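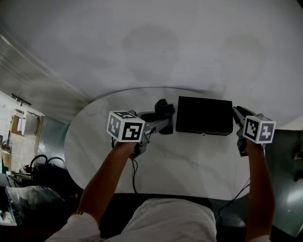

我一直不太相信“专用擦布”这种东西。

凡是前面加了“专用”两个字的，价格往往先翻一倍，然后再谈用处。钢琴专用，眼镜专用，漆面专用，现在又有了黑色盒子专用。店里的人说，普通布会留毛，会起静电，会把指纹抹成一片油光。他说得很认真，我听得也很认真，最后还是买了一块，50块钱。回家路上越想越觉得自己是个冤大头。

事情是从盒子开始的。黑色的扁盒子，正面中间一个银色小搭扣，刚拿到手的时候确实好看。好看了两天。第三天早上光线斜着进来，上面全是手印，大拇指的，食指的，还有一块我到现在也没想明白是哪里蹭上去的。黑色就是这样，卖的时候说它“耐脏”，用过的人都知道它只耐白天阴天的脏。

牌子叫Hirell，说明书里有一页讲保养，翻译得很生硬，大意是：请用柔软干布轻拭，勿用酒精，勿用力，勿在阳光下长时间放置。我读完的感想是，这盒子最好也别碰。

先说布。黑色的布擦黑色的盒子，这是我第一个不满。脏东西擦没擦下来，你根本看不出来。白布好歹会变灰，给人一点交代。店家的理由是黑布掉了纤维也不显眼，这话仔细想想很有意思：不是不掉，是掉了你看不见。我为了弄明白，找了件旧的白棉T恤剪下一块，跟它比着擦了几天。左半边用专用布，右半边用T恤，隔天换过来，免得冤枉谁。

结果嘛，T恤那一半确实有细毛，灯下侧着看能看到几根，吹一口气就走了。专用布那一半没有毛，不过指纹要多擦几遍才散，而且散开以后有一层淡淡的雾，得换干净的一面再来。要说差别值50块，我不服。要说完全没差别，那也是赌气话。

Misaki Tamura看过我发的上一篇，留言说问题不在布，在手法。她的意见是不能打圈，要朝一个方向走，从里往外，走到边上抬起来，别拖回来。我本来想反驳，试了一次，雾是少了。于是又怀疑起来：那到底是布好，还是手法好？拿T恤照她的办法再擦，也少了。这一条我记在她的功劳上，没记在布的功劳上。

再说桌子。我偏爱白色的桌面，带一点浅灰的石纹，椭圆形的那种。选它的时候有人劝我，说石纹藏灰。这话跟“黑色耐脏”是一个路数。灰是藏住了，可是黑布掉在上面的每一根纤维都清清楚楚，跟在盒子上正好相反。我这才看明白，黑布掉不掉毛，问盒子没用，要问桌子。擦完把布往桌上一团，过会儿拿起来，低头看看桌面就有数。我那块用到现在，头一个礼拜掉过一些，后来不怎么掉了。

椭圆桌还有个毛病，没有角。方桌可以把东西往角上一推，心里觉得已经收拾过了。椭圆桌推到哪里都像是还摆在中间。我那个盒子在桌上换了无数个位置，没有一个看着像它该待的地方。网上那些收纳文章会告诉你“给每件物品安一个家”，写的人大概都有很多柜子。我有一个白色的吊柜，旁边一截浅色木搁板，吊柜早满了，搁板的深度又放不下盒子，平着放会探出一截来。竖着放可以，搭扣朝上，但是竖着放里面的东西全滑到一头，打开的时候哗啦一下。

我还试过一个叫Istero的分隔条，卖家写着“自由裁剪，适配任何盒型”。任何两个字我向来不信，果然，扁盒子盖不上。剪矮了能盖上，可是矮了以后什么也隔不住，小东西照样从上面翻过去。退货要自己出运费，算了，拿去垫了桌脚。垫桌脚倒是挺合适，这个用处卖家没写。

最后盒子里铺了剩下的那半件T恤，东西不响了，也不怎么滑。不好看，盖上就看不见。

搭扣也说两句。银色小搭扣是整个盒子上最容易出问题的地方，擦的时候布的边缘老是勾进去。我的做法是先把搭扣周围擦完，再擦大面，布叠成小方块，别摊开。摊开一大块布去擦一个扁盒子，看着豪迈，多半是在擦空气和桌子。叠起来以后一面脏了翻一面，最后整块一起洗。

说到洗。包装上写可以水洗2000次。我很想认识一下那位洗了2000次的人。就算一个礼拜洗一次，我这辈子也未必验证得了，所以这个数字写多少都安全。我目前洗过几次，手洗，凉水，没用柔顺剂，晾干以后略微硬一点，揉一揉又软了。硬不硬跟擦得干不干净有没有关系，我还没看出来，过阵子再说。

有人会问，那还推荐买吗？我的态度是，家里有旧棉衣服的先剪一块试试，剪的时候避开印花，印花那块很滑，什么都擦不掉。试完还不满意再去花钱，花钱也别买那种一盒三块配一瓶喷雾的套装，那瓶喷雾我在朋友家用过，味道比效果明显。已经买了的，比如我，就老老实实用着吧，总不能供起来。

下次想写写桌面上的水渍，浅灰石纹底下到底哪些是花纹、哪些是杯子印，我已经搞混好几处了。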